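Submitting an obituary or memorial notice: your questions answered

The Bustau Courier, Notices Desk

Who can place a notice?
Family, friends, employers, bowling clubs. We once ran one from a rival choir, and it was very gracious. We do need the name of the funeral home or a copy of the death certificate before anything goes to print. People have tried to bury the living in our pages, usually around the end of a marriage.

How long can it be?
The basic notice is 600 characters, including spaces and the names of all the grandchildren. Go over and you pay by the line. If there are a lot of grandchildren, "and their families" is a perfectly respectable phrase, though we accept no responsibility for who feels left out.

Do you write them for me?
We can. Encarnación Rivas on the notices desk will ring you, ask some questions and send back a draft within 2 working days. She'll want to know what the person did on a free afternoon. "Loved by all" is fine, but she will ask you for something else as well.

What should I leave out?
Home addresses, please, and the date and time the house will be standing empty. Mother's maiden name is up to you, but your bank would prefer you didn't. Old grievances get cut. So do new ones.

Can I say "passed away"?
Yes. You can also say "died," which is shorter and costs less.

What's the deadline?
3 p.m. for the next morning's paper. At 8 minutes past, you will get Fulgencio Palacios, who is courteous and will put you in the following edition.

Can I include a picture?
One per notice, in black and white or colour. Bring in a print and we'll scan it at the counter while you wait. Please take it out of the frame first if you can. If the back has been glued shut since the wedding, bring the whole thing and we'll do our best — no promises about the glass.

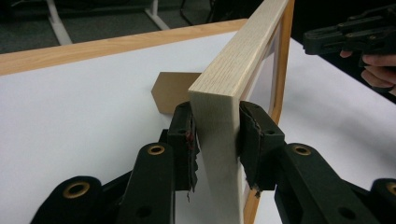
Page 15

Can I have somebody cropped out?
Usually. We can't do much about an arm left behind on a shoulder.

There's a mistake in the notice. What now?
Call us. If it's our mistake, we run the corrected notice again at no charge. If it's yours, we run it again at half price and say nothing to your relatives about whose it was.

Can I run a notice every year?
Many people do. In memoriam notices go in the back pages, and November fills up early. We'll keep your wording on file so you can change it, or leave it exactly as it's been. Either is normal.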